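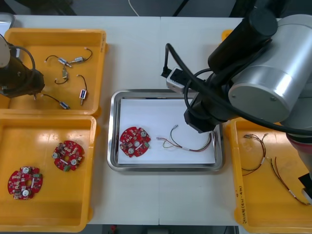 Sanaa Zaki asks whether the backup schedule may be set before the storage unit has been given a fixed address, and whether any harm is done if the two steps are taken in the wrong order. No data is lost in that case, but the schedule will fail as soon as the unit receives a new address, and the work must then be repeated. The order given in this section should be followed.

Section 4. Setting Up Scheduled Backups

Revision of 11 June 2018. Applies to Hononum storage units with two or four drive bays and to the Milon backup client for desktop computers.

4.1 Before you begin

The storage unit must be installed as described in Section 3, with its drives formatted and its status light steady. You will need:

The administrator name and password chosen in Section 3.4
One computer connected to the same network by cable
The list of shared folders approved for backup at your site
A passphrase of at least 21 characters, used only for backup encryption

CAUTION: The backup passphrase cannot be recovered. If it is lost, encrypted backups made with it cannot be opened by your office or by the support desk. Keep a written copy in a locked place away from the storage unit.

Note: The first backup copies every selected file and may run overnight. Plan it for a time when the network is otherwise quiet. Later backups copy only new and changed files.

4.2 Assigning a fixed address

1. Open a web browser on the cabled computer and go to the address shown on the setup card.
2. Sign in with the administrator name and password.
3. Select Network, then Address.
4. Change the setting from Automatic to Fixed.
5. Enter an address that lies outside the range handed out automatically on your network. If you do not know the range, ask the person who manages your network before continuing.
6. Enter the subnet mask and gateway. These are normally the same as on the computer you are using.
7. Select Apply. The page will stop responding while the unit restarts its network service.
8. Type the new address into the browser and sign in again.

If the sign-in page does not appear, close the browser completely and open it again. If it still does not appear, hold the reset button until the unit beeps once. A single beep restores the network settings only – files, users and shared folders are kept. Release the button at once after the first beep.

CAUTION: Holding the button until the second beep restores all factory settings and removes every user account.

4.3 Creating the backup account

Backups should run under their own account. The administrator account must not be used for this purpose, as its password would then be stored on every computer in the office.

1. Select Users, then Add.
2. Enter a name for the account. The name may not contain spaces.
3. Enter a password that is different from the backup passphrase.
4. Under Permissions, allow Write access to the Backup folder. Leave all other folders at No Access.
5. Clear the box marked Allow Sign-In to Control Page.
6. Select Save.
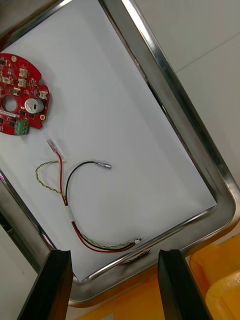
The account appears in the user list with the word Restricted beside it. If the word is missing, the box in step 5 is still checked. Select the account, clear the box and save again before installing the client on any computer.

4.4 Installing the Milon client

Repeat these steps on each computer to be backed up.

1. Sign in to the computer with an account that is permitted to install software.
2. Open the Downloads page of the storage unit and choose the installer for your operating system.
3. Run the installer. It requires 177 MB of free disk space.
4. When asked for a destination, select Network Storage and enter the fixed address from 4.2.
5. Enter the name and password of the backup account.
6. Select Test Connection. Wait for the message Connection Accepted.
7. Enter the backup passphrase twice and select Finish.

Note: If the test ends with error 344, the computer has reached the unit but the account was refused. Check that capital letters were entered correctly. Error 37 means that the unit was not reached at all. Check the cable, the address, and any firewall program on the computer.

4.5 Setting the schedule

1. Open the client and select Schedule.
2. Choose the folders to be backed up. Folders used by the operating system are left out and should remain so.
3. Choose Daily and enter a start time. Where several computers share one storage unit, give each a different start time.
4. Under Keep Versions, enter the number of days for which older copies are to be held. The factory setting is 21.
5. Check the box marked Start When Next Available. A computer that was turned off at the set time will then be backed up when it is next turned on.
6. Select Save, then Run Now.

Laptops that leave the building keep their schedule but cannot reach the unit over an outside connection. The client will show Waiting until the laptop returns to the office network. Do not open a port on your router to work around this. The storage unit is not intended to be reached directly from the Internet, and remote backups should be made only through a virtual private network, as described in Section 7.

4.6 Checking that files can be restored

A backup should be considered complete only after a file has been restored from it.

1. In the client, select Restore and enter the passphrase.
2. Choose one document and one larger file, such as a presentation.
3. Restore both to a new folder on the desktop. Do not restore over the originals.
4. Open each restored file and compare it with the original.
5. Record the date, the computer name and your initials in the backup log.

Repeat the check every September and after any change to the drives, the backup account or the passphrase. Offices that handle client records may be required to check more often – consult your own records policy.

If a restored file does not open, stop the schedule on that computer and keep the existing backups. Do not delete them or run a new first backup until the cause is known. Contact the support desk with the serial number of the unit, the client version shown under Help, and the name of the file affected. Requests concerning Section 4 are handled by Ingeborg Ammann.

Continue with Section 5, Adding and Replacing Drives.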